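Speaker notes – the Oravec tabletop kit, review after 7 weeks
Talk for the Plemdale evening group, 224 seats, doors open at 6

Slide 1. Title
Good evening and thank you for coming. English is my third language, so please stop me if a word is not clear. I will speak on the two-arm tabletop kit from Oravec, which our lab at Mirdale has on trial. We pay the normal trial price. Oravec has not seen these notes.

Slide 2. What is in the offer
The kit comes as one package: two arms, the grippers, the wrist cameras, the table, the enclosure and the software license. You can also buy the arms alone, but then the calibration service is not included. I asked for this twice, and the answer was the same both times.
Delivery was in August. The assembly took us 2 days, and the manual says one. The difference was mostly cable routing. (Pause here, somebody will want to ask which cables. Answer: the ones to the wrists.)

Slide 3. The gripper 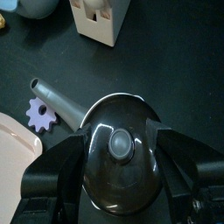 The fingers are the part I like best. They close evenly, and the force can be set in small steps from the operator screen. In the first week we used too much force with everything, and this is a habit of people who come from metal parts. For light objects please start at the lowest setting and go up slowly.
Shiny objects are the hard test for the wrist camera. Dark and shiny together is harder still. The automatic exposure in the kit is acceptable, but I recommend to fix it by hand and write the value down. After a software update our value was lost, and we had to find it again.
Spare fingers are sold in pairs. I would order one extra pair with the kit, so that you pay for shipping only once.

Slide 4. The workspace
Say slowly: the enclosure is not a safety cage. It controls the background and the light. The rules for standing near moving arms are your own responsibility, and Oravec writes this clearly on page 8 of the manual.
The black fabric is good. It is heavy, it does not move when the door opens, and it can be washed. The table frame is less good. We tightened the feet again after the first week.

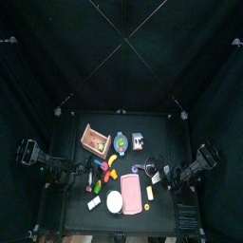 Two arms over one table means that you must plan who goes where. The software has a shared zone in the middle, and by default only one arm may enter at a time. This is safe but slow. You can change it – we did, in the third week – but then the operators need more practice before they are comfortable. My advice is to keep the default for the first month.
The support from Skinduris, who does the service in our region, was polite and quick. For one question on the shared zone they sent us a short video the same afternoon.

Slide 5. Choosing the objects

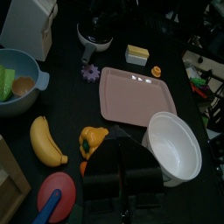 Objects are not part of the kit, and the budget for them is often forgotten. We use toy kitchen things. They are cheap, light, easy to replace, and every operator already knows what to do with them. Try to mix the shapes. A banana lying flat on the table asks for one kind of grasp, and a deep bowl with a thick rim asks for a different one, while a large flat tray such as the pink one takes a lot of room and makes you think about the order of the steps. Buy duplicates of the small pieces, they disappear.

Slide 6. What I would change
The emergency stop button has a cable that is too short for our room. The operator screen shows error numbers without text, so we printed the list and put it on the wall. The license is for one computer only, and moving it to a new computer needs an email and a day of waiting.

Slide 7. Would we buy it
Yes, for training and for research at our size. For a production line, no, and Oravec does not sell it for this purpose. If you have only one operator, ask first for the price of the single-arm version.
Leave the price table on the screen during questions. The trial form is at the desk near the exit.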